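Last updated: December 10, 2021

Orar presents the Benby, a hand-wound field watch with a new dial and softer lume

The watch maker Orar today presents the Benby, its second field watch and the first one made fully in the new workshop in Bowen. Orders open this week on the Orar website, and the first pieces will be sent to customers before the end of the month.

The Benby has a steel case of 38 mm and a hand-wound movement with 60 hours of power reserve. The dial is matte black with a full set of numbers, and the hands are filled with white lume. Many owners of our first model, the Hela, wrote to us that the cream color on it looked too old for a new watch. We listened to them, and the cream color is gone.

The hands were the longest part of the work. In October we showed 12 hand sets to a small group of Hela owners, in blued steel, in plain steel and in black. The blued ones were liked very much in daylight but were difficult to read in the evening. The final choice is plain steel with a brushed top – a quiet hand, easy to find on the dark dial.
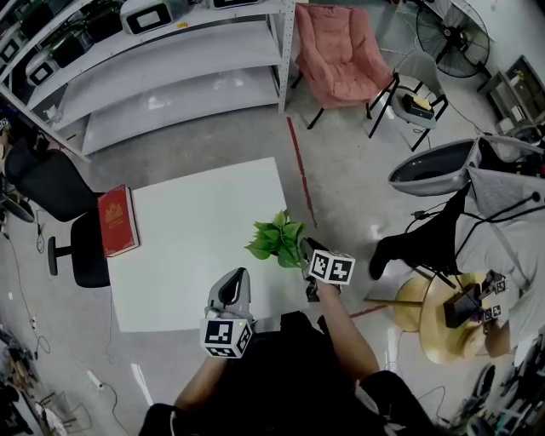 A leafy green sprig held over the side of a white table.

The case is 12 mm thick with the domed crystal, and the space between the lugs is 19 mm. We know that this strap size is less common. For this reason each Benby comes with two straps, one in brown leather and one in gray canvas, and more straps in the same size will be sold on the website. The crown is a little larger than on the Hela, so it can be wound with cold fingers or with thin gloves.

Every watch is checked during 15 days in five positions before it leaves the workshop. Service for the Benby and for the Hela is also done in Bowen, and owners can send their watch directly to us.

The Hela stays in the collection without changes – only the cream lume version will be stopped when the present stock is sold.

We use cookies to improve your visit. By continuing on this site you accept our use of cookies.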